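About Us

Grandex Planning started in a spare bedroom with one desk, one very loud printer, and a question we kept hearing from friends who ran small businesses: "We think we might need a robot -- how on earth do we find out what it will cost?" We still hear it most weeks, and we still like answering it.

We help small and medium-sized companies, schools and workshops plan for automation equipment. We don't build robots and we don't sell them, and we take no money from the people who do. Our customers pay us to sit down with them, work out what they need, put honest numbers next to it, and stay close by while the quotes come in. If the right answer is to wait a year and fix the loading dock first, we'll say so (we have said exactly that, and the customer sent us a very nice fruit basket).

How we got here

Colm Dunne and Carleen Pearce met while working for the same packaging company, he on the maintenance side and she in purchasing. They spent a good part of one winter arguing over a palletizing cell that had been bought in a hurry. The arm itself was fine. The trouble was everything around it: the guarding, the floor work, the air supply, the training, the spare parts, and a service contract that had never made it into the budget at all. Carleen kept a folder of every invoice that came in after the "final" price had been agreed, and that folder grew into the first version of the planning sheet we use today.

The sheet now has 33 lines. A few of them come up blank on nearly every job, and we go through them anyway. Line 11 is end-of-arm tooling, with a separate spot for the wear parts such as finger pads and suction cups. Line 19 is the time your own people will spend away from their regular work during installation, and it's the one that gets the longest silence when we read it out loud. Colm likes to pour the coffee around then.

What we do all day

Most jobs begin with a visit. We come out, walk the floor, and ask to see the task done by whoever does it now, at the speed they do it on an ordinary afternoon. Then we like to find somewhere comfortable to sit, because budgets go better when everyone has a chair and no one is shouting over a compressor. We'll ask what the work is worth to you, what goes wrong with it, how often the product changes, and who is going to look after the machine once the installers have driven away.

After that we write you a plan. It gives a low figure and a high figure for each line, tells you what would push the cost one way or the other, and shows how the spending falls across the year. We also put down what we don't know yet. Carleen is strict about this, and any number we're guessing at gets marked as a guess until a supplier has put it in writing. 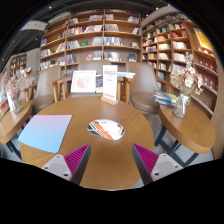 Small jobs get the same care as big ones, and we're a little proud of that. A school with one gripper on its wish list has just as much riding on the decision as a factory buying a full line -- maybe more, as the school won't get a second try until the next budget comes around. We've helped teachers write requests in plain words that a school board could follow, and we've sat in the back row for moral support when those requests were read.

When you're ready to ask for quotes, we help you write the request so that every supplier is pricing the same thing. That sounds like a small matter and it is very nearly the whole job! Two quotes can look miles apart simply because one includes delivery, setup and a week of training and the other includes a machine on a pallet at your gate. We line them up side by side, call the suppliers with our questions, and give you the comparison on one page, with the longer version behind it for anyone who likes to read.

The people you'll meet

Colm Dunne handles the site visits and anything involving floors, power or compressed air. He carries a tape measure at all times and will measure your doorways before he says hello, so please don't take it personally.

Carleen Pearce looks after the numbers, the supplier calls and the planning sheet. If you've had a quote sitting on your desk that you can't make sense of, she is the one to send it to.

Tipene Costigan joined us from a machine shop, where he ran the robots other people had chosen. He covers tooling, grippers and test days, and he's the reason our plans now include a trial period before final payment. He wants to see your own parts picked up and put down, chipped ones and odd sizes included.

Heather Whitcombe works with our school and college customers and writes most of our plain-language guides. Kirsty Kingi keeps the calendar, answers the phone, and very likely knows more about what's going on here than the rest of us put together.

What it costs to work with us

A first planning session is $600, and it covers the visit, the sit-down, and a short written summary you can keep and use however you like, with us or without us. Full plans are priced by the job once we've seen the work, and we give you that price in writing before we start. Schools can ask Heather about sharing a session with another school nearby, which many of them do.

A full plan usually asks you to look 18 months ahead. We know that's a long stretch for a small company. It gives room for the lead time on the equipment, the first few months of running, and the first service visit, and by then you should have real figures to put beside the ones we gave you. We come back at the end of it and go through the sheet again, line by line, including the ones we got wrong.

If your budget year closes in the fall, try to call us well ahead of it. October is by far our busiest month, and although Kirsty works wonders with the calendar she can't add days to it.

A few things people ask before they call

You don't need to know which robot you want. Most of our customers don't, and the ones who do have sometimes changed their minds by lunch.

You don't need to have a lot of space, either. Give Colm a sketch with the doors marked on it and we'll take it from there.

We will look at used equipment. It can be a very good buy, provided the controller is still supported and you can get parts, and we'll check both before you put down a deposit.

And yes, we can talk to your bank or your board. We'll bring printed copies.

Getting in touch

Call the office and ask for Kirsty at extension 2243, or drop by if you're nearby and would like to look through a sample plan over a cup of coffee. Tell us a little about the work you have in mind, even if it's only half an idea so far. Photos and short phone videos of the task are a great help, and so is any quote you've already received. Kirsty will find you a time and let you know who's coming.

Page last updated Monday, April 25, 2022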